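Home | Laundry | Kitchen | Workshop | Contact
Last updated: August
2 min read

Ironing in a shared room

Fill the iron before you plug it in, and stop short of the line. Stand it upright whenever you let go of it, even for a few seconds.

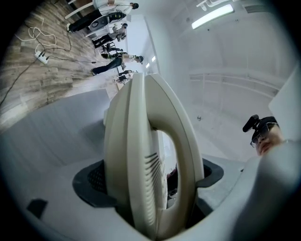

A cream-colored iron with a looped handle.

Keep cords out of the walkway. Run them along the wall if they reach — if not, move the board closer to the outlet. An iron should have a wall outlet to itself.

In a big room, work under the brightest light you have, or you will miss creases in white cotton. 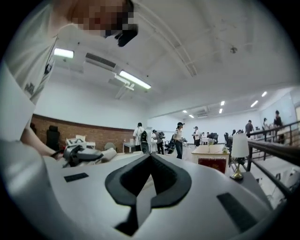
Do the collar first, then cuffs, sleeves and body. Unplug the iron, empty it and give it 25 minutes before you put it away.

— Jade Hartley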